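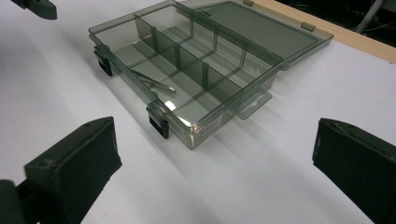
I read the message from the Mollanier side this morning and I want to answer it, as I was at the police office in Akcombe last week and I know a little more now. The man who sold the "protected" stones in the hall behind the Greco bakery was arrested and then released until the court date. He must stay in the district and he may not hold meetings. The charge at the moment is fraud, and the officer told me that a second charge is possible if more families come to speak. For this they need the stones themselves and the papers that came with them. Please do not throw them in the river, as I heard that one family did. Put them somewhere closed and leave them there. I use a gray see-through organizer box, the kind with a hinged lid that opens back flat on the table, and it is good enough for the purpose. The officer said only that each stone should stay with its own paper.

Now I come to the points in the earlier message.

> I do not understand why the police waited so long. My mother-in-law
> paid him in February and she told the whole street about it. He said
> the stone would take the bad luck out of the house and she must not
> show it to a doctor or a priest. Later he wanted more money, for a
> "second opening." Is it true that he has returned the money to some
> people? If yes, how do we ask for it?

On the waiting: the officer explained that until last month they had no written complaint. They had only telephone calls, and the callers did not want to give a name. I believe this, even if I do not like it. People were ashamed. In my own house we spoke about it very late, and my aunt still says that her knee was better for two weeks.

On the money: yes, he has returned money to three families, but please read this part slowly. He gave it back in an envelope, and he asked them to sign a paper which says that the payment was a gift and that they have no more demands. One of the three signed without glasses on. If somebody comes to your door with such a paper, you do not have to sign it on the same day. You can take a copy and bring it to the legal advice desk, which is in the town hall at Akcombe, second door after the stairs. The advice there costs nothing. They do not speak every language but they are patient.

> He also told her that he works together with Sakico and that they
> test the stones. I looked on the internet and found nothing.

I asked about this. Sakico is a small shop in Mollanier which sells aquarium supplies. They sold him bags of gravel and polished stones, as they would sell to any customer. They are not happy that he used the name. The stone that he sold for 100 dollars, with the blessing included, is in the shop in a bag together with many others. I saw the bag and it is the same brown stone with the light stripe. I am not an expert, so I say only that it looks the same to me.

The list of complaints has 14 names today. The lawyer at the advice desk would like to have 16 before the first hearing, not by any law, but she thinks it is better to bring all the cases together that we know of. So we know two more families who are thinking. I will not write here who they are, and please do not write it either. This list has an archive and anybody can read it.

What to bring, if you decide to go: the stone, the paper with the green stamp, any bank paper or phone messages, and a short note with the month when you paid and how much. The note may be in your own language. If you paid in cash and have no receipt, go anyway. My aunt had nothing except what she wrote on the kitchen calendar, and they made a copy of the calendar.

One more thing, and I ask this as a neighbor. Some people on this list wrote hard words about the ones who believed him. I ask to stop with this. He came to people when there was a sickness in the house or no work, and he spoke nicely, and he remembered the names of the children. Many of us were brought up to respect a person who prays. I also opened the door to him one time and gave him tea.

The desk is open in the morning until noon, and I can drive people from the Mollanier bus stop if they write to me off the list. My car has place for three besides me.

With kind regards to all,
a member from Akcombe, lower road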